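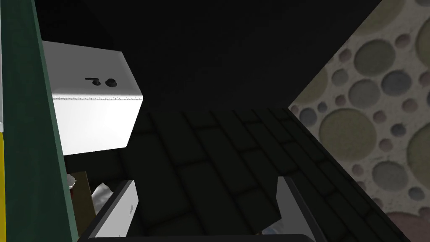
About Brirora

We compare robot grippers, arms, cameras and controllers for people who are about to spend money on them. We don't sell any of them and we don't take commission. If you came here hoping to be told that automation will change your business, there are plenty of other websites.

Brirora was started in Wumetstead by Zubaida Rind and Arnel Mangubat, after several years each of buying equipment for other people on the strength of sales videos. In a sales video the part is always the right way up and the light is good. The gripper closes, the part rises, and the clip ends before anyone finds out whether it can be put down again. We had both signed for things that worked beautifully in the clip.

What we do

Most of our work begins in simulation. We build a room, put a two-armed robot in it, clutter the surfaces, and run the same set of jobs with each gripper or controller on the list. Cupboards and drawers with small handles, odd little items on a counter, tools left lying about. Then we change the lighting, usually for the worse, and run them all again. A surprising number of cameras that cost a good deal of money have trouble once half the counter is in shadow, and the robot's own shadow counts.

We are wary of simulation too, and you should be. Friction is a guess in any simulator. Cloth is a bad guess. Cables behave far better on a computer than they ever have in a workshop. When a report of ours says a gripper managed something in simulation, that is all it says, and we print the word "simulated" beside the result every time it appears, which has annoyed at least one client who wanted it for a brochure.

Our longest comparison so far was between the Skodska and Saraç controllers. It took 1,680 runs across 43 room layouts, and at the end of it we could not honestly recommend one over the other for general work. The Skodska was quicker to set up. The Saraç was steadier when both arms had to move at once, and slower at nearly everything else. The client had expected a winner.
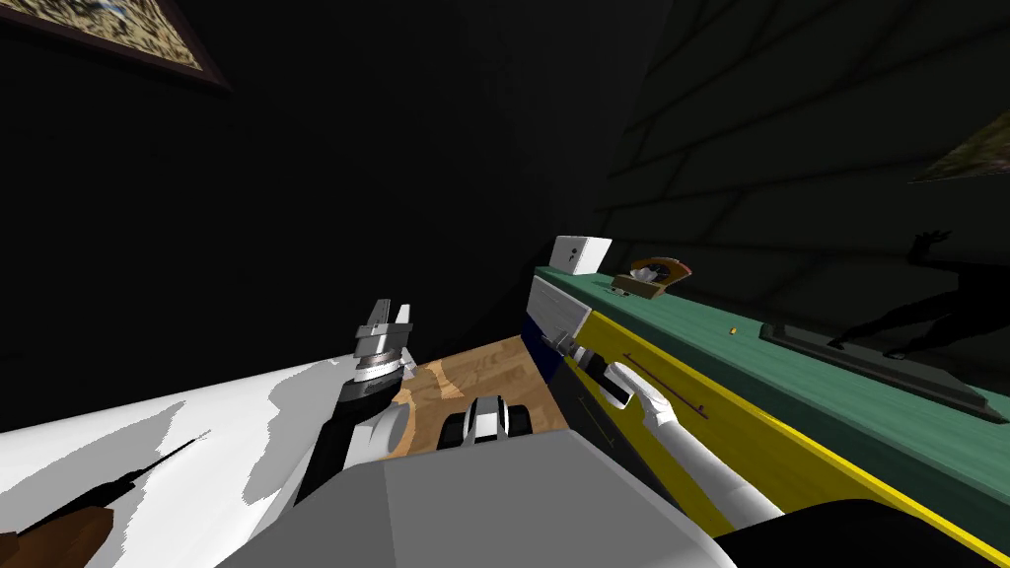 We told them to buy whichever their own staff could mend, and that is still the advice we give most often. A controller that only its maker understands becomes a monthly bill.

Parallel grippers

People ask why so many of our tests use a plain two-fingered gripper with flat fingers. The answer is dull: it's what most of our clients end up with, whatever they were shown first. Hands with many fingers look marvellous and we have tried a few. So far we haven't met a small firm that needed one. A pair of flat plates will hold a box, pull a handle if the handle sticks out far enough, and fail in ways you can understand by looking.

They do fail. Anything thin lying flat on a hard surface is trouble. So is anything round near a wall, where the housing gets there before the fingers do. Wrist cameras have the same problem from the other side, as the fingers sit in the middle of the view and hide whatever you most wanted to see. We report where a gripper got stuck as well as how often it managed, and we'd suggest asking any supplier for the same list. Watch how long it takes to arrive.

How a comparison works

You tell us the job, in your own words. We write it up as a test and send it back, and you correct it, because we will have got something wrong. Nothing runs until you've agreed what counts as a pass. We set that rule after an early project where the pass mark drifted as the results came in. It was our own fault and we gave back part of the fee.

Each item on the shortlist then gets the same rooms, the same starting positions and the same number of tries. If there are more than 10 items on your list, we'll ask you to shorten it. You get the full results, including the runs that went badly, in a file that opens on an ordinary computer.

After that we advise a trial on real equipment, in your building, before any order is placed. We can help plan it. Some clients skip this step and we can't stop them.

What people say
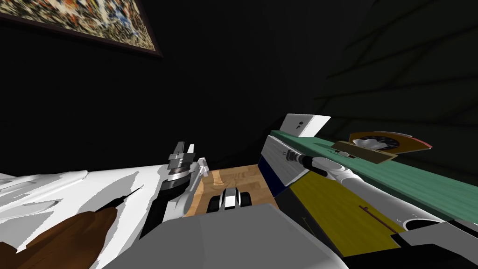
Too gloomy by half, one client wrote to us, and slow with it, though she did add that the arm she'd been about to buy would never have reached the back of her counter. Another complained that our report "read like a list of excuses not to buy a robot". He was right about that one. For his job we thought a longer bench and a better lamp would do more good, and we still do.

Getting in touch

Write to Zubaida about new comparisons and to Arnel about results you already have. He is happy to argue about method. We don't work on Sundays, and we don't do product launches.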